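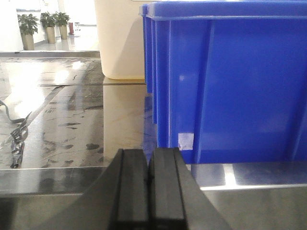

Kitchen and Pantry Walk-Through, Skellovside Community Hall
Checked by Reece Mottram, August 26, 2019

Hello everyone, and thank you for all the kind notes after the last check. I have written my comments under each item again, as several of you told me you liked having the thinking along with the tick.

1. Work tables and storage bins
OK. Tables are steady and the corners are smooth. Please keep using the big plastic crates for dry goods only, and wipe the steel down before anything is set on it. If a label starts to wrinkle or lift, peel it off and write a fresh one — old tape holds crumbs, and I would so much like to stop finding them.

2. Hand-washing sink
OK. Soap and paper towels both full. The hot tap takes a good while to warm up, so let it run and be patient with it.

3. Refrigerator
Needs attention. The door seal has a small split near the bottom hinge. It was still holding its temperature when I looked, but I have asked Rellus for a new seal (part 447) and they tell me it is in stock. Until it is fitted, please give the door a gentle push with your hip when you close it.

4. Stove and hood
Needs attention. Burners all lit on the first try, which made me very happy after last year. The hood filters are greasy and should be soaked overnight. The Prastatby supper group has offered to do this after their next meal, bless them.

5. Fire extinguisher and blanket
OK. Gauge is in the green and the tag is good through November. The blanket was hanging behind the aprons, so I moved the aprons to the other hook. Please leave them there!

6. Floor and mats
OK, with one grumble. The mat by the back door curls at one corner and I caught my own toe on it. I have turned it around for now.

7. Pantry shelves
Needs attention. I pulled 9 cans that were past their date or badly dented. Heavy things belong on the two lower shelves, and the flour from Huenchumán should come up off the floor altogether, even when you are only setting it down for a minute and fully mean to come back.

8. First aid box
Restocked. Bandages, burn gel and blue finger strips are all in there. If you use the last of something, leave me a note inside the lid.

9. Exits and lights
OK. Both doors open freely and the light over the back step has a new bulb.

Still to do: refrigerator seal, hood filters, flour off the floor. Call me at extension 348 if you would like a hand with any of it, and I will bring my good scrub brush.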